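Kitchen table

A kitchen table is a table kept in the room where food is cooked, and used both for getting meals ready and for eating them. That's the short version, and it covers most of what I mean by the term in this article. I grew up at one and write at one now, so I'm not a neutral party, but I've tried to keep the article useful to people who just want to know how high the thing should be. (Thirty inches, near enough. More under Size.)

Name

In American English "kitchen table" gets used for nearly any table in or near a kitchen. Older household books are fussier. They save the words for a work surface, and call the place you eat the "dining table" or just "the board," which is where "room and board" comes from. My grandmother in Pleston said "the big table" for the one in the kitchen even though the dining room one was bigger, and half the town seems to have talked the same way. I've seen "work table," "baking table" and "deal table" in sale notices as well. Deal there means softwood, usually pine or fir, and has nothing to do with cards, which I believed until well into my twenties!

History

Early on, most ordinary houses had one heated room, so there was one table in it and it did everything. Very often it was loose boards laid over trestles, and it came down after supper so people could sleep. The oldest household list I know for my own area is the Floncombe inventory of 1526, which gives "one borde with trestels" between a brewing tub and a pair of bellows. I've read the transcript more often than is healthy. There's no chair in it anywhere, only a bench and two stools, and I'd love to know who got what.

Fixed legs took over slowly. Once a house had a separate kitchen, the table in it could stay put, and it got heavier. Big houses had enormous ones, thick enough to chop on, with a shelf down near the floor for pots. Smaller houses had a plain rectangular table with a drawer at one end. The drawer held knives, string and candle ends, and I doubt there has ever been a kitchen drawer that didn't end up with string in it.

Built-in counters nearly finished the kitchen table off. When fitted cabinets came along, the chopping and rolling moved to the wall, and the table in the middle shrank down into a place for breakfast. Plenty of apartments were designed with no room for one at all. Then walls started being knocked through between kitchens and dining rooms, and big tables came back, this time as the spot for homework and bills as much as for food.
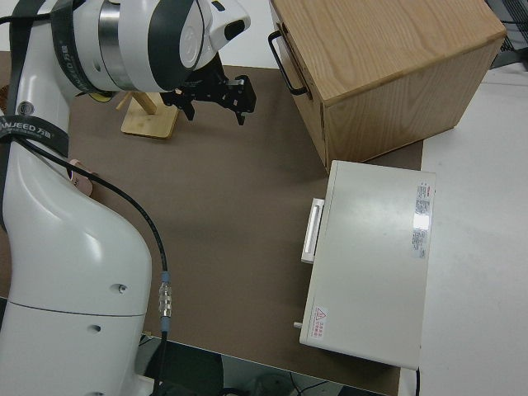

Color has gone in and out of fashion more than shape has. Scrubbed tables were pale, bleached by years of sand, soda and elbow grease, and a pale top was a matter of pride because everyone could see it was clean. Painted legs with a bare top were common too, and I have a soft spot for the green ones. Brown surfaces, like the tabletop in the picture, are the ones I'd steer a new household toward, for the simple reason that a tea ring doesn't ruin your week. White tops look lovely in a store and then you own turmeric. Black ones show flour and every last crumb, and I speak as someone who bought one.

Shape and construction

Most kitchen tables are rectangles on four legs, with an apron (the upright boards just under the top) holding it all together. The apron matters more than people think when they shop. If it's deep, tall people bang their knees on it, and chairs with arms won't slide under.

Round tables usually stand on a single pedestal, and they're kinder in a tight room since there's no corner waiting for your hip. They waste space against a wall, though. Small ones sometimes have three legs, and these sit steady on a bad floor where four would rock. I had one in my first apartment, where the floor sloped so much that an onion would roll to the door.

Drop-leaf tables have hinged flaps that hang down when they're not wanted. The supports under the flaps may be swinging legs (a gateleg) or little brackets. Gatelegs are stronger, but somebody always has to sit straddling a leg. Extension tables pull apart in the middle to take a spare leaf, which then lives behind a wardrobe and gets forgotten until the holidays.

The joiner Sơn Lò, who repaired my own table and taught me most of what I know about glue, sorts them all by how they fail. Pedestals wobble at the neck. Four-legged tables loosen where the leg meets the apron, mostly from being dragged, so lift yours when you move it. Drop leaves go at the hinge screws, and the fix is nearly always longer screws or a plug of new wood.

Size

Standard height is thirty inches, give or take one, and chair seats are normally a foot lower. A table meant mainly for kneading can be a bit lower than that and a table meant for chopping a bit higher, which is why no table is perfect for both and why bakers are forever complaining about their shoulders.

For length, allow two feet of edge per person. A table 72 inches long seats six without anyone rubbing elbows, eight if they like each other. Width is easier to get wrong. Under thirty inches and you can't fit a serving dish between two facing plates; much over forty and you have to stand up to pass the salt.

Leave space behind the chairs too! Three feet to the wall lets a person walk by while someone's sitting. I've lived with two, and we managed, but everybody at the window end had to be finished eating before anybody else could leave.

Things kept on it

A table that's used all day never gets fully cleared, and most households have a few items that simply live there. Salt, pepper, a napkin holder, the mail. A basket or bowl for whatever is in season is probably the oldest of them, and it does a real job, because food you can see gets eaten. In August mine is all tomatoes and corn, and by October it's apples and a squash I don't have a plan for.

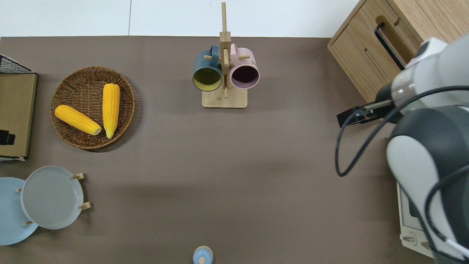 Some of this is regional. In Pleston the sugar bowl stays out and the butter doesn't. Over in Floncombe it's the reverse, and a saucer upside down over the butter is considered cover enough. My neighbors the Bermúdez family keep a folded cloth at the center all year, and hot pans go straight onto it, no trivet. I copied them and have never gone back.

Tableware that spills over from the cabinets tends to pile up on the end nearest the sink. Plates go in a rack, cups go on hooks or a stand. A mug tree takes up hardly any room and keeps the rims off the surface, though the lightweight ones tip if you load a single side. Start at the bottom pegs and work around.
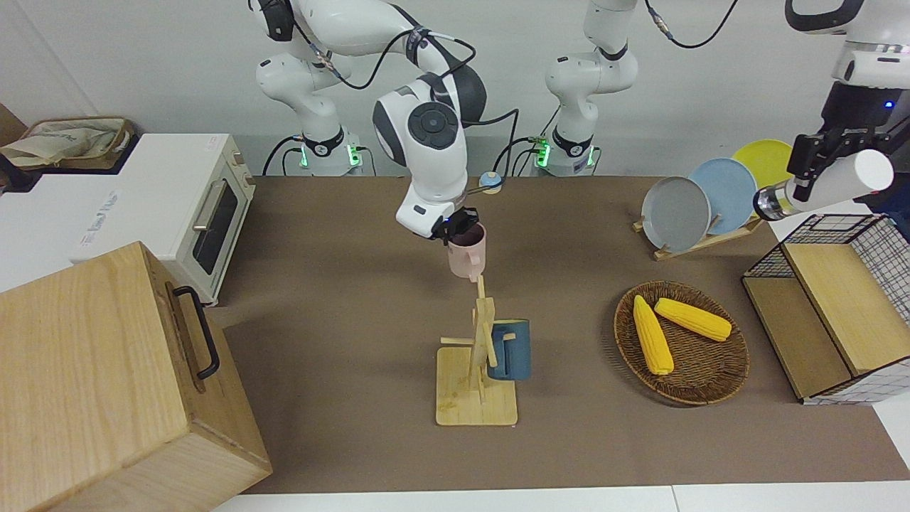
Care

Bare wood wants a damp cloth, a little dish soap, and drying straight after. Scrub along the grain. Water left standing is what does the harm, raising the grain and leaving gray marks around anything made of iron. For stains I use lemon and coarse salt, left ten minutes, and then I wipe it off and pretend I can't see what's left.

Oiled tops need new oil when a drop of water stops beading. Put it on thin, wait, wipe off the extra. (Spread the rags out flat outdoors to dry, please, because a wad of oily rag can heat up and catch fire by itself.) I used Starel paste wax for years and liked the smell, but wax turns cloudy under a hot dish, and these days I stick to oil.

Laminate is easier. It takes nearly any gentle cleaner, and the things to avoid are knives, scouring powder and pans off the burner. Once the edge strip starts lifting, glue it down that same week. Crumbs get behind it, then water, and the board underneath swells up.

Scratches I leave alone. Sanding a top back to clean wood is a weekend's work and the first dropped fork undoes it. Mine has a compass hole from somebody's geometry and a burn in the shape of an iron, both there before I was.

Buying one secondhand

Older kitchen tables are still one of the better buys in used furniture, partly since they're heavy and sellers want them gone. I paid 100 dollars for mine at a house clearance in June, with the drawer stuck shut. It held string.

Push one corner sideways before you pay. A bit of give at one leg can be glued; a top that shifts on its base needs more looking into. Get down and look underneath with a flashlight for fresh pale dust, which can mean woodworm is still active, and check that the underside matches the top in age. Plenty of "antique" tables are an old base with a new lid, and there's nothing wrong with that so long as the price says so. Pull the drawer out completely if it'll come. Then measure your doorway, and the turn on the stairs, and see whether the legs unbolt. Older ones mostly don't.

See also: Bench; Breakfast nook; Butcher block; Gateleg table; Trestle table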